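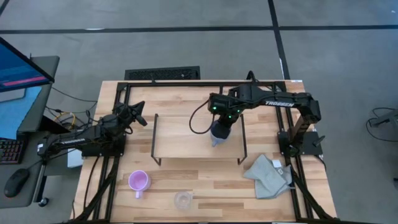 Figure 1. Tabletop of pale blond and tan wood strips in a butcher-block pattern.

WOOD MATERIALS 332
Handout 7: Moisture movement in edge-glued panels
Instructor: Glenys Tapsell
Revised 2023-08-04

1. Terms
Moisture content (MC) is the mass of water in a piece divided by its oven-dry mass, given as a percentage. Fiber saturation point (FSP) is the MC at which the cell walls are full and the cavities hold no free water. For most species take FSP as 30 percent. Above FSP the dimensions do not change.

2. Direction
Tangential shrinkage is usually larger than radial, often by a factor near two. Longitudinal shrinkage is small enough to ignore in panel work. Strips with mixed ring orientation move by different amounts, and the surface may show slight ridges at the glue lines.

3. Estimating change in width
Change = W x S x (MC1 - MC2) / FSP
W is the starting width and S is the total shrinkage from green to oven-dry, as a decimal. Both MC values must be at or below FSP. Use the tangential S for flat-sawn stock, radial for quarter-sawn.

Worked case: W = 411 mm, S = 0.08, MC falls from 12 to 7 percent.
Change = 411 x 0.08 x 5 / 30 = 5.5 mm

4. Fastening
Fix the panel at the center line and slot the outer screw holes across the grain. Breadboard ends are glued at the middle only - the outer tenons must slide.

Reading before the October lab: Kerslake notes, section on sorption hysteresis.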